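Home | Cleaning | Laundry | Storage | Guides | Contact

How to Fold Microfiber Towels So They Stack Flat

Microfiber towels are light and a little slippery, and they don't fold the way cotton does. A cotton towel stays where you put it. A microfiber one slides, bunches at the corners, and comes out of the stack crooked. The method on this page takes a few more seconds per towel than folding in your hands, and the stack will stand up on a shelf without leaning.

It works for cleaning cloths, car drying towels, and the larger travel towels. We use the same fold at the Graltanlow wash room, where 1,459 towels went through the folding table in February, most of them the plain Tranow kind with stitched edges.

What you need

A clean, dry table, wider than the towel if possible. Smooth is better than textured, as cloth catches on rough wood.

A shelf or bin for the finished stack. Measure the inside before you start. The final fold should be a little narrower than the bin.

Towels that are completely dry. Damp microfiber sticks to itself and holds creases you did not intend.

Before you fold

Shake each towel once, hard, over the floor and not over the table. Lint and crumbs cling to microfiber and end up pressed inside the stack.

Sort by size. If you have two sizes, make two stacks. Mixing them saves no room, and the larger towels will sag over the smaller ones. Sort by color too if you use one color for the bathroom and another for the kitchen. Yellow is our general dusting color, but any system is fine as long as everyone in the house knows it.

Check the tags. Long tags make a lump in the middle of the fold. Cut them off close to the stitching, or turn the towel so the tag lies on an outside corner.

Step 1. Find two corners

Drop the towel on the table. Do not try to spread it from the middle, which only pushes the wrinkles outward. Find one corner and hold it. Then run along the edge until you reach another corner. On a square towel it is easy to skip one and grab the corner diagonally opposite. If that happens you will see a long ridge running between your two hands and loose cloth on both sides. Let go of one corner and try again.

Step 2. Pull it open

Hold the first corner still near you and draw the second one out to the side. Pull gently. The towel should slide over the table and open up as it goes, and small wrinkles can be left for the next step. Pulling hard stretches the weave, and after a few months the towel will no longer be square.

A yellow towel is partway through this step, with one corner pinched at the near side of a white table and another drawn out to the right. The cloth has opened into a wide triangle. Along the lower left it is still turned under, and a narrow dark navy strip shows there. Look for a turned edge like that one before going on, and flip it out — a hidden fold becomes a thick spot later. 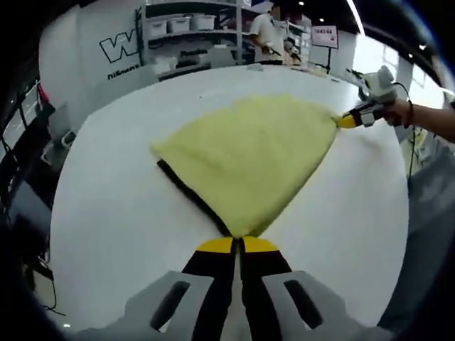

Step 3. Square it up

Lay the edge you are holding parallel to the edge of the table. Walk to the other side, or turn the towel if the table is against a wall, and do the same with the remaining corners. Smooth from the center toward the edges with a flat hand. One or two passes are enough.

Step 4. Fold in half

Bring the far edge to the near edge and match the corners. If they miss by a finger's width, move the top layer only. Lifting both layers will undo the squaring. Press along the fold with the side of your hand.

Step 5. Fold in thirds

Turn the towel so the long side faces you. Fold the left third toward the right, then the right third over it. The raw edges should be inside and a smooth fold should face out. For a narrow bin, fold once more across the middle.

Step 6. Stack

Put each towel down with the smooth fold facing front. Turn every other towel around if one side of the stack grows faster than the other, and stop at 8 towels per stack. Taller ones lean, and pulling from the bottom brings the whole thing down.

Common problems

The towel clings to the table. This is static, usually from the dryer. Use a lower heat setting and skip the dryer sheets, which coat the fibers and make the towel absorb less. Wiping the table with a barely damp cloth also helps — let it dry before you continue.

The corners never meet. Some towels leave the factory out of square, and others get that way from hard wringing. Match the corners at the fold side and let the open side be uneven.

The stack slides. Your folds are too loose. Press each one before adding the next towel, or use a bin with sides. The open-front Clellia bins look good but need a tighter fold than the deep Horobets ones.

There is lint on everything. Wash microfiber separately from cotton. Lint that is already in the cloth may take a couple of washes to come out.

Last updated 06/08/2022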